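Notebook, bathroom towel task, perception and planning
September, started 9:40
Site: Gallagher unit, bathroom only. Software: Altesden (perception), Brudar (planner), Dadis (logging and replay)

Carried over from the last entry:
- grasp_state flips to EMPTY while the towel is still in the fingers
- depth through the shower glass gets written into the map as free space
- wrist exposure jumps on the approach to the door

Replayed the logs before touching the arms. Dadis now aligns both wrist streams and the head stream on the controller clock. The old alignment used the time of arrival on the host, and the offset between wrist and head drifted over a run. After the change the remaining offset is 31 ms and stays there. Good enough for state estimation, too much for servoing on the head camera. We don't servo on the head camera.

Labeled 681 wrist frames for grasp_state. Labels are HOLDING, EMPTY, UNKNOWN. Lalit Negi and I split them, then swapped a part of the set to see where we disagree. Almost all the disagreement is on frames where only a thin fold of cloth is between the fingertips and the rest hangs below the palm. Those go to UNKNOWN from now on. The classifier may say UNKNOWN as often as it likes, and the planner has to deal with that.
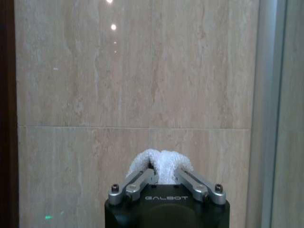 Grasp_state was losing the towel on brightness. The cloth mask in Altesden starts from a saturation and value threshold, a leftover from the bench, where the background was a matte gray mat. In this bathroom the highlights pass the same threshold. Against the marble there are reflected lights in a near-vertical line, getting smaller and dimmer going down, and the upper ones are as bright as the terry. The mask then has several components, the largest-component step compares them by peak value before area (my bug, old), and the towel loses to a lamp reflection. With the lobes of cloth standing above the fingertips it ought to be the easiest case in the set. Swapped the order, area first. Also restricted the mask to a region tied to the finger geometry, computed from the gripper opening. Highlights on the wall now fall outside the region in most poses. The green speckle low on the tile never passed the threshold and can be ignored.

Checked the region against the linkage model. The fingers move on parallel bars, so the tips travel on an arc and come forward as they close. The region has to move with them. The old region was a fixed rectangle fitted at full opening. Lookup table from opening to tip pixel, linear between entries. Residual is small in the middle of the range and worse near closed, where the cloth itself keeps the fingers from reaching the commanded value. Use the measured opening, never the commanded one. Wrote this in the README as well, we have both made the mistake.

11:15, Fadime Bilgin asked whether motor current would settle HOLDING versus EMPTY without any vision. For a rigid object, yes. For one thickness of towel the current at contact sits inside the noise of the closing motion. For a bunched towel it is clear. Plan: use current as a vote for HOLDING only, never as a vote for EMPTY. Implemented, off by default until replayed on the full set.

Next, the shower corner. The map was wrong in here in two ways. The glass panels return nothing most of the time and, at steep angles, return the tile behind them. Brudar takes the missing returns as unknown, which is fine, and takes the returns from behind as free space up to the tile, which lets it plan an elbow through the panel. We had a software stop on this already, from the joint torque monitor, at low speed.
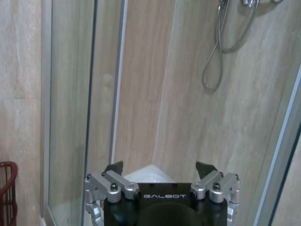

The fix tried today is to fit the metal profiles and fill between them. The profiles do give depth, if patchy, and they are straight. Line fit on edges in the wrist image, depth sampled along the line, robust fit in 3D, then pair lines that are parallel and connected by a plausible plane. Each pair becomes a thin collision box with padding on both sides. Failure cases in replay:

1. Tile seams get taken as profiles. The corner seam is long, straight and vertical, so it survives the length test. Its two sides lie on wall planes we already have, so I drop any line that sits on a known wall.
2. The hose. Short pieces of it look straight at this resolution. The length test removes them.
3. Only one profile in view. No pair, no box. For this case Altesden keeps the last box and holds it until it is contradicted by at least two views. Not elegant.

The wrist is often rolled in here, so nothing may assume that vertical lines are vertical in the image. The first version did assume it, and found no lines at all with the wrist tilted. Everything is now rotated into the gravity frame before the angle test.

Box padding is a parameter. With the padding we use for furniture the doorway to the shower closes completely in the map and the planner can't reach the tray. Cut the padding for glass boxes and lowered the speed limit inside them. Fadime wants the speed limit tied to distance from the box instead of a zone. Agreed, to do.

13:30, exposure. The wrist camera runs auto exposure on the full image. When the white wall enters on one side while the rest is dark wood, the meter goes back and forth between the two. The approach passes through exactly that view. On the dark side we lose the door edge, on the bright side we lose the wall, and the step between them takes long enough to break feature tracking. 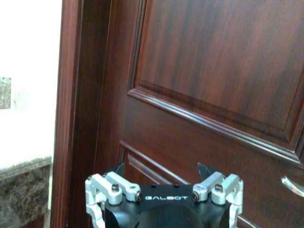

Tried metering only on the region ahead of the fingers. It settles, and the wall goes to white and stays there. We don't need anything from the wall. The door plane comes from the panel moldings, which give long parallel edges, and from the seam at the jamb. The plane fit on raw depth is poor on varnish. It picks up bands where the finish reflects, offset behind the true surface. Fitting from edges only and using raw depth as a weak prior gives a stable normal.

The raised panel sits proud of the cross rail and the handle sits on the plain wood outside it. The planner needs the stile plane, not the panel plane. Altesden returned whichever had more inliers, and that changed with distance. Now it returns both and labels them by offset. Brudar uses the one further from the panel moldings when the target is the handle. We are not operating the door in this task. We only need the handle as an obstacle for the left arm, but the plane choice would have bitten us later.

Handle detection by itself: the metal mirrors the wood and has hard white highlights, so depth on it is mostly missing. Treated as a capsule fixed to the stile plane, position from the head camera, refined when the wrist sees the end of the lever. A fixed capsule is conservative and that suits us.

15:50, full task with both arms. Sequence: right arm brings the towel to the basket rim and keeps hold of a corner, left arm waits open, ready to take a second corner. Five runs with the new build. Three finished without intervention. Two stopped by themselves:

- One stop was the planner timing out on the left arm. The basket was in the map as a solid cylinder, walls and inside, and the towel hanging on the front had been added to the cylinder. No collision-free path to the second corner existed in that map. Correct behavior given the input.
- One stop was grasp_state returning UNKNOWN for longer than the limit, with the cloth pressed against the rim. Looking at the log, UNKNOWN was right. The tips were mostly hidden. 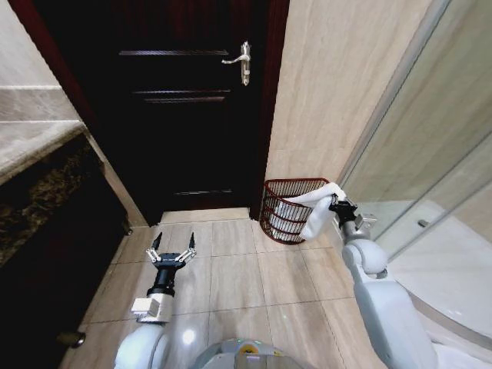

Head camera, right gripper on the towel at the basket rim, left gripper open.

Basket model: open grid, so depth comes partly from the bars and partly from whatever is behind them, and some of the towel inside is seen through the gaps. The voxel filter merges all of it. Changing to a parametric model, tapered cylinder shell with an open top, fitted from the rim and the base only. Cloth is segmented first and removed from the fit. Cloth gets its own layer in the map with a soft cost, so the arm may touch it but not cut through it at speed.

For the UNKNOWN timeout I don't want to raise the limit. Lalit suggested that the head camera vote while the wrist view is blocked. It sees the right gripper and the corner together and the pose is known. Cheap to add, the crop is computed from kinematics. The 31 ms offset does not matter with the arm holding still.

Floor: bright reflection on the glossy tile near the left arm. Checked whether it creates a hole in the floor plane. It does, a small one, filled by the plane model. No action.

Parameters changed today, all in the Altesden config:
- mask selection by area, then value
- mask region from measured opening
- exposure metering region, ahead of fingers
- glass box padding, separate from furniture
- plane output, both planes with labels

Open:
- current vote, replay on the full set
- speed limit by distance to glass
- single-profile case, replace the hold rule
- basket shell fit, write it
- head camera vote
- relabel the thin-fold frames as UNKNOWN and retrain

Branch pushed 17:25. Logs in Dadis under the Gallagher tag, the two stopped runs marked.

Comments (4)

Lalit Negi
Thin-fold frames are relabeled. A few of mine were HOLDING that I now think should have been UNKNOWN, please check the ones I flagged before you retrain.

Fadime Bilgin
On the single-profile case: the head camera has the slim frame of the enclosure in view for most of the task. Why not seed the pair from there and let the wrist refine it? Same thing you do for the handle.

Lalit Negi
Works if the head doesn't move. Brudar still moves it during replanning, see the setting for gaze.

Fadime Bilgin
Then fix the gaze during transit. I'll put it in the config and you can shout if it breaks the basket fit.

Recent entries
Dadis: moving stream alignment to the controller clock
Brudar replanning and gaze, notes on the default settings
Cloth mask thresholds from the bench, with plots
Gallagher unit: kitchen map, first pass
Soft cost layer for cloth, design notes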